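3.2 Indenture records and the colonial apprentice

The second body of evidence consists of the indenture papers held with the Carvalho bequest. These were drawn up between masters and the parents or guardians of minors, and they survive unevenly. Saddlers, coopers and printers are well represented; the clothing trades much less so. Varghese has argued that the gap reflects the habits of particular magistrates, who returned the second copy to the master once the term had been served. We find this persuasive for the coastal districts, though it does not account for the inland registers, where both copies were commonly retained and later bound.

The standard form of indenture obliged the master to provide food, lodging, clothing and instruction in the trade. Provision for schooling appears in a minority of the papers and is usually expressed in the vaguest terms. One Grollden printer undertook to have his apprentice taught "to read and cypher so far as the boy be able," and the clause is repeated in the same hand in later papers from the same shop. Semple and Nair treat such wording as formulaic. Our reading is more cautious. Where account books can be set beside the indentures, small payments to a schoolmaster do appear, generally in the winter months, when there was less work to be had and the cost of a boy's absence was correspondingly low.

The question bears on the wider argument of this paper, which concerns the early lives of men who later held elected office. Biographers writing in the nineteenth century favoured a narrative of self-instruction: the candidate who learned his letters by candlelight, at the workbench, from a borrowed volume of speeches. Campaign literature had an evident interest in that narrative. The indentures suggest that some of these men had received at least a season or two of paid tuition, and that the omission of this fact from their published lives was a matter of political convenience. Bermúdez reached a similar conclusion from parish correspondence, although his sample was confined to a single county and he did not have access to the account books.

3.3 Transcription and dating

The collection comprises 2950 leaves. All were transcribed in full by the authors, with abbreviations expanded and original spelling retained. Undated papers were assigned to a decade on the basis of paper stock, the named magistrate and the form of the oath. Thirteen leaves could not be placed by any of these means and have been excluded from the analysis. A further 100 leaves, selected at random, were transcribed a second time by Arumugam without reference to the first version. Disagreements were confined almost entirely to surnames and to sums of money written in the margin, and were resolved by consulting the originals in October.

Place names presented a separate difficulty. The settlement recorded as Ekik in the earlier registers appears under at least two other spellings after the county boundary was redrawn, and one clerk used all of them within the same volume. We have adopted the earliest attested form throughout. Readers wishing to trace an individual entry should consult the concordance in Appendix B, as it stood on May 10, 2023.

Runaway notices printed in the local newspapers were treated as corroborating evidence only. They record the master's account of events and frequently overstate the age and skill of the absconding apprentice, presumably in order to justify the reward offered. Where a notice and an indenture disagreed, the indenture was preferred.

Figure 2. Open right-facing palm beside the left handle of a brown serving tray (computer rendering).

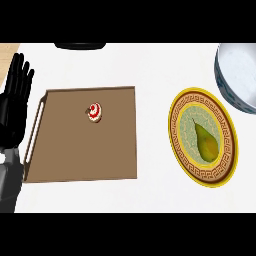
3.4 Limitations

The Carvalho papers were assembled by a private collector whose principles of selection are not recorded. It is probable that he favoured documents bearing the signatures of persons who afterwards became prominent, and the proportion of future office holders among the apprentices should not be taken as representative of the colony as a whole. Girls bound to household service are also poorly represented, and no conclusions are offered here regarding their schooling.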